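Worton Household Water Survey
Progress report to the Flaston Fund
09/05/2020

1. Work in the period

The survey covers lead and copper in tap water in older homes in Worton. Sampling kits went out from January onward. Of the 1,988 kits sent, 1,824 have come back with a usable first-draw sample and a completed form. The rest were either not returned, returned without a form, or returned with the bottle underfilled. We do not plan a further mailing to these addresses.

All usable first-draw samples have been logged and acidified. Analysis is being done in batches of 150, with a blank and a duplicate at the start and end of each batch. Two batches were rerun after the closing blank read above the reporting limit. The cause was traced to a rinse bottle, which has been replaced.

2. Results to date

Lead was above our follow-up level in 86 homes. Each of these households has been sent a letter with the reading, advice on flushing the tap before use, and a second kit with three bottles for timed draws. Copper readings are within the expected range in most of the housing stock. The higher values cluster in streets where the supply was moved to the Başaran main, which carries softer water. We are treating this as a lead for further work and make no claim about cause at this stage.

Forms were less complete than we had hoped. The question on pipe material was left blank more often than any other, and many tenants wrote that they did not know. For the second round the question has been reworded and a scratch test with a coin is explained on the back of the sheet.

3. Changes to the plan

Home visits are on hold. Timed draws will be taken by the residents themselves and left on the doorstep for collection. This lowers our control over standing time, so the form now asks for the clock time of the last water use and of each draw.

The sample database was moved to Ultik in the spring. Records were checked line by line against the paper log, and mismatches in bottle numbers were corrected.

4. Budget

Spending on postage is over the planned figure and spending on travel is under it. We ask that the unspent travel money be moved to postage and courier costs. No increase in the total grant is requested.

5. Next period

Remaining batches will be run first, followed by the timed draws as they arrive. Street-level maps will be drafted once the second round is closed, and a copy will be sent to the Fund before any release to residents.

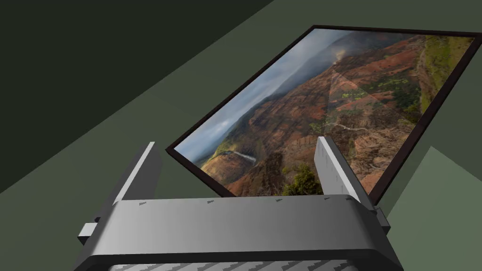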